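Toseck Student Robotics Board > Manipulation class > Case task, episode count

jurkotness_b
Posting for our section. We need 2,000 episodes by the end of September and have 411. Brijesh Upadhyay wants everyone on the same grip before we go on, so please look at how I'm holding these and complain now.

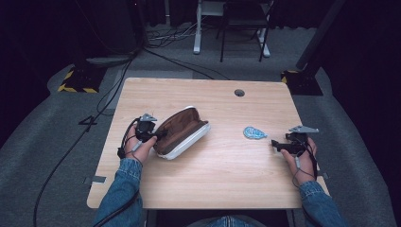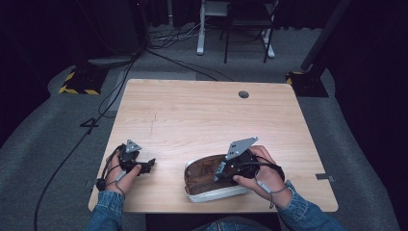
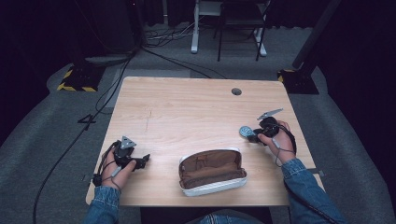
Handheld grippers, one per hand, same table in all three. Cloth is in the first one only.

ekstrom_fan
Complaint: your left hand lives in the corner. The policy will learn that left hands are decorative.

jurkotness_b
It's pressed against the case in the first one. It has a job.

bralow
I'd worry more about the cloth. Mine gets crumpled a new way every time and I stopped flattening it at the start. More variety.

ekstrom_fan
Disagree. Flat start or we're training on noise. Section 3 did it your way and their model pats the table – very tenderly, I'll admit.

bralow
Section 3 also had their timestamps off.

upadhyay_b
Crumpled is fine. Left hand closer to the middle, please. And the target is 3,000, see the syllabus.

jurkotness_b
I have now seen the syllabus.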